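Tidying the shared study room – project report

For my project I picked the study room on the second floor at Kenlow, mostly because I sit in it nearly every day and the state of the desks was getting on my nerves. The question was pretty simple: if everything that belongs together is kept together, do people find their stuff faster?

I began in September with a list of what gets left on the tables. Over the whole project I logged 238 items, and 80 of them were books or notebooks (I'd have guessed more!). The rest was mostly chargers and paper.

The rule I settled on was one pile per person, biggest thing at the bottom, and nothing spread out across the join between the white desk and the green table. The two tops aren't the same height, so anything left across the gap ends up sliding about.

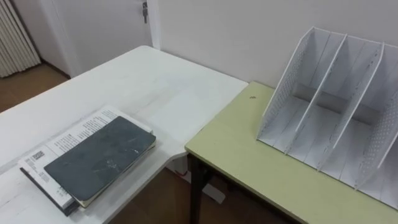 Fig. 1. Reading pile with the grey notebook on top, white desk.

I did try sorting by subject first, which was a disaster – my maths notes and my Dudek reader ended up in different places and I needed both at once. Piles by person lasted 7 weeks without anyone moaning, so I stuck with that. 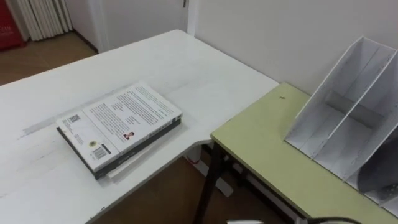 Paperbacks go face down if they've got a barcode on the back, so I could check them against my list without picking them up. Magazine files were the other thing I wanted to test, and I'd like more of them, as loose booklets get bent in a pile. The desk still needs a proper scrub too, as the grey marks didn't shift with a dry cloth.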